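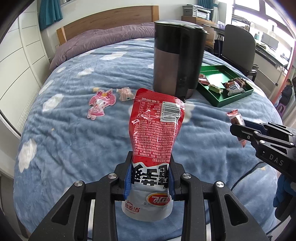 Drevar: a collection of transcribed food package labels

By Tassanee Meesuk
January

Print this page | E-mail this page

Welcome, and thank you for stopping by. Drevar is a set of 707 text records, each one typed out from the printed wrapper, carton, jar label or can of something you can buy to eat. It grew out of my own pantry and then out of the shelves at Ratanaporn, the import grocery in Cliltik where I have shopped for longer than I care to admit, and it is now big enough that people I have never met write to ask how it is organized. So I have tried to write it all down in one place, and I hope you'll forgive me if I wander a bit.

What you get

The main file is labels.csv, saved as UTF-8. One row is one package. If the same cookies come in a small bag and a family bag and the wording is different, they get two rows, and if the wording is exactly the same they get one, with both net weights in the size column separated by a semicolon. (I went back and forth on this for a whole winter. If you find a pair I missed, please tell me.)

There are 226 records with Chinese as the main language of the label. The rest are mostly Thai, Vietnamese, Korean and English, with a handful of Polish and Turkish ones from a shelf near the register that I could never walk past. There are also 80 records where the importer has put a sticker in English over part of the original printing, and those are marked "overlaid" so you don't mistake the missing words for my laziness.

Columns

record_id: a plain number. Gaps are fine, they are rows I took out.
product_type: my own loose categories, like noodles, candy, dried fruit, sauce, crackers, pickles.
main_language: whichever language takes up the most room on the label.
front_text: everything on the front, with line breaks shown as a slash.
ingredients: as printed, in the order printed, including the commas I disagree with.
nutrition: the table, flattened into name and value pairs.
storage: instructions for keeping it, if there are any.
size: net weight or volume, in whatever unit the label uses.
overlaid: yes or no.
notes: mine, and sometimes chatty.

How the typing was done

By hand, at the kitchen table, with the package next to the keyboard. I tried scanning software early on and spent more time fixing its guesses than I would have spent typing. Curved jars were the worst for it, and anything with gold lettering was hopeless. After typing a record I put it away for at least a night, then read it aloud against the package the next day, and only then did it go into the file. Reading aloud catches doubled words and skipped lines better than anything else I've tried, though it does make the cat leave the room.

For the languages I don't read well, a second reader went over the whole record. My Chinese is good enough for groceries and menus but not for the fine print about flour additives, and I am very grateful to the people who sat down with me and a stack of wrappers and were so patient about it.

Spelling mistakes on the label are kept. A box that says "perserved plum" says that in Drevar too, with a line in the notes column. Please don't correct these if you send in changes! Some folks use the collection for exactly that kind of thing.

Nutrition tables

These need a word of warning. Some labels give values per serving, others per 100 grams, and a few give both and then don't agree with themselves. I typed what was there. Energy shows up in kilojoules on some packages and in calories on others, and I have not converted anything, so please check the unit before you add up a column. The first entry in each nutrition cell is always the basis ("per 100 g" or "per serving"), and where the label didn't say, it reads "not stated."

Percent values are copied too, but each country works them out from its own daily amounts, so a percentage on a Thai label and one on a Korean label can't be put side by side in any useful way.

What isn't in it

Barcodes, lot numbers and best-by dates are left out, as are prices. I also left out store addresses and phone hotlines from the backs of packages. Fresh food is missing altogether, along with anything from the freezer case, and the only drinks are powdered ones. Restaurant sauces in unlabeled tubs, much as I love them, have nothing on them to type.

Please don't use the ingredients column to decide what is safe for someone with an allergy. Recipes change and so do wrappers, and the one in your hand is the one to read.

A suggested split

If you want to test a search tool or a text sorter, split.txt lists 80 record numbers set aside for that purpose. They were drawn by pulling slips of paper out of a rice cooker, then adjusted by hand so that every product type has at least one. Sauces still came out a little heavy.

Opening the file

Any spreadsheet program will do, but pick UTF-8 when it asks, or the Thai will turn into boxes. I keep my own copy in Brikus, which handles the long ingredient cells nicely and lets me search two languages at once. If you use it too, import the header row first and set record_id to text.

Corrections and additions

I love getting these. Send the record number, the column, and what you think it should say, and if you still have the wrapper, please hang on to it until I've written back. For new labels, type them in the same column order and leave notes blank unless there's something odd. I can usually answer in the evening after the dishes are done.

Still on my list: romanized product names, a better home for the crackers that are really candy, and a second look at the soy sauces, where I used "light" and "thin" for the same word in different months.

Contact: Tassanee Meesuk, Drevar, Cliltik | Copyright Tassanee Meesuk | Back to top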